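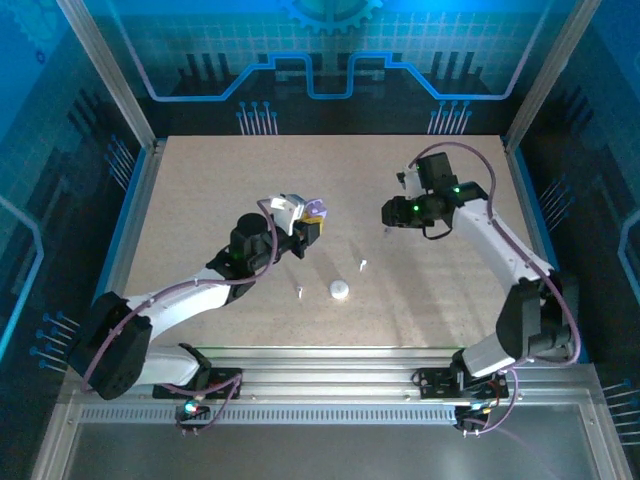
Spent most of this week teaching the two-arm cell by remote control, so a few notes for anyone starting the same thing. I drive both arms from a pair of hand controllers and the software records every joint as I go.

The task is small parts. Pick one up, bring it over to the other arm, put it down where it's meant to go. A child does it in a few seconds. On the controllers my first try took 3 minutes.

We have 181 good recordings so far. A good one means no drops, no long pauses and both arms back at the start position. I throw the rest away, though Kwok (the firm that set up our software) say to keep a few with a fumble and a recovery in them. I've started a separate folder for those.

Pauses are the thing to watch. If I stop to think, the arm learns to stop there too. The first policy we trained hung over the table for ages before each grasp – exactly where I used to hesitate.

Moved the parts a bit between every run. In May we left everything in the same spot and the arms learned the spot. Shift a peg by a finger's width and they closed on nothing.

Someone asked about showing it by hand, meaning holding the arm and pushing it through the motion. We did that on the older single arm at Skencombe. It's quicker to pick up and you feel the contact straight away. With two arms I run out of hands, and my sleeves end up in the camera view.

The drawback with remote control is that our controllers give you no feel at all. You judge the grip by eye. I squeeze too hard, and so does everything trained on my recordings.

Cables: leave a proper loop at the wrist and check it at full reach before you record. I lost 11 runs to a cable that went tight at the far corner and tugged the arm slightly off line. They looked fine on playback until I slowed them down.

Someone else asked which recorder we use. It's Truluveo, with the Denier plug-in for the second arm. The plug-in drops a frame now and then – restart it after lunch and it behaves.

Next job is having a second person record the same task, as all of it so far is my own way of moving. I come in from the left every time and never noticed until I watched a batch back to back.

Last updated: 11 Oct 2018

We use cookies to improve your experience on this site. By continuing to browse you agree to our use of cookies. Accept | Manage settings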